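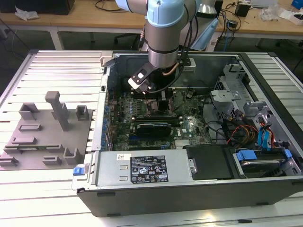
Open tower on the aluminum work platform, arm over the motherboard.

July 13, 2018

I got three quotes for the gutters last week and I have been in a bad mood about them ever since.

The cheapest was 700 dollars, from a man who never got out of his truck. The second was 900, from Trasimwood, and it came with a free "roofline health check" that found, to my complete lack of surprise, a problem with my roofline. They want to put in mesh guards too. Lifetime warranty, the brochure says. I asked whose lifetime and got sent another brochure.

I went through the small print on the guards after dinner. The warranty covers the mesh. It does not cover clogs, ice, labor, or anything that happens if I touch them with a ladder. So if they fill up with maple seeds – and they will, I've seen my neighbor's – I pay 100 dollars a visit to have them lifted off and rinsed.

Mohsin Satti across the street has had his for 5 years and swears by them. He also had water running down his siding in April, so I'm not sure what he's swearing by.

The third quote was from Costel Chiriac, who works alone. He climbed up, poked at the fascia with a screwdriver and told me two sections were sagging and the rest could stay. No guards. He wants to rehang those two, move one downspout and come back in September to see how it drains. I liked that, and I distrust how much I liked it. A small quote can be a sales pitch too.

I've asked him to put the price in writing. Trasimwood has called twice since Tuesday.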